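Reddy Fund for Practical Automation
Progress report, second period: Jallon bathroom-care project
Submitted by Padmavathi Naidu, project manager, Premusthorpe site

1. Summary
Work in this period centered on the open day held in March, which was a condition of the second payment. The event took place as planned. Data recording continues and the budget remains within the approved total.

2. Attendance
Invitations went to 200 contacts in building services, nursing care and local schools, and some 100 people attended during the day. Visitors were received in groups of 15 and given a short safety talk by Beryl Kershaw before entering the work area. The Wastby office sent two staff members to assist with registration.

3. Demonstration
Sessions took place in the bathroom fixtures area, where toilets of more than one design are set up for practice tasks. Staff worked with the hand-held grippers used for recording, and visitors were invited to put questions to them between tasks. Aishwarya Kartha led the morning groups and Jayanthi Menon the afternoon groups. 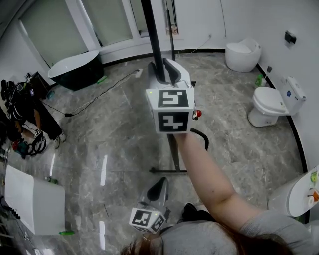 Hand-held grippers in use in the fixtures area

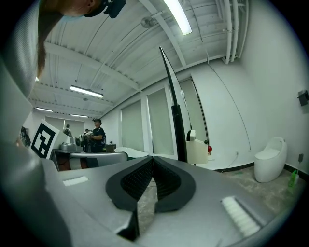 4. Visitor comments
Comment cards were collected at the exit. Most questions concerned the time needed to learn the grippers and the cost of bringing the method into a working building. Several care providers asked for a longer session with their own cleaning staff. One school requested a talk for its older students, and Kamala Joseph has replied with proposed times.

5. Matters arising
Groups moved through the area more slowly than the schedule allowed, and the last session of the afternoon was shortened. Future events will be limited to 7 groups per day. The printed handout also requires revision, as its section on data storage was found unclear.

6. Next period
The project will complete the current set of cleaning tasks, issue the revised handout and hold one further visit for care providers. The Fund is asked to confirm whether a representative wishes to attend.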